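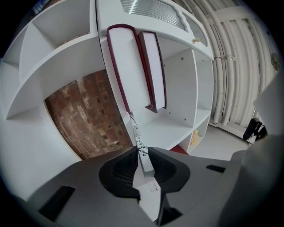

A day at the Karabulut bindery, Prarkau

I'd been meaning to visit Karabulut for years, ever since my aunt had her recipe book rebound there and wouldn't stop going on about it. They open the doors to visitors once a year, so when the September date came up I booked the train before I could talk myself out of it (two changes and a very slow bus, if you're wondering).

There were 13 of us in the morning group. Our guide was Anneliese Vogler, who has been at the bindery since she left school and talks at a terrific speed. Coats on pegs, bags under the bench, and straight into the sewing room, which I could happily have stayed in all day. They still sew a lot by hand there, on upright frames with the cords pulled tight, and the noise is lovely - just thread being drawn through paper, over and over. Anneliese let us each have a go at one section. Mine came out baggy and she pulled it straight back out, very cheerfully!

After that came the glue, and more talk about glue than I expected to enjoy. They use wheat paste for the leather and something stretchier for the spines, and there's a long-running argument in the workshop over how thick the paste should be. Kenji Wojcik, who does the finishing, likes his thin. He was putting a title on a parish register while we watched, heating the brass letters and pressing them in one at a time by eye. I held my breath for the whole surname.

Lunch was soup and rye bread at the Kekura, the café over the road. Go early, as there are only eight tables and both groups head there at once. The plum cake had gone by the time I reached the counter, which I'm still a bit sore about.

In the afternoon we saw the board cutter and the big iron press, and then had a short talk on repairs. Most of their work is family Bibles and old ledgers, about 120 a year, and the waiting list is long. I'd brought Grandad's atlas along in a pillowcase and they think the spine can be saved, so it's in the queue for spring.

Tickets are sold at the front desk or by post, and sturdy shoes are a good idea because the yard is cobbled. The last bus back leaves from the far side of the bridge, and you do have to wave at it.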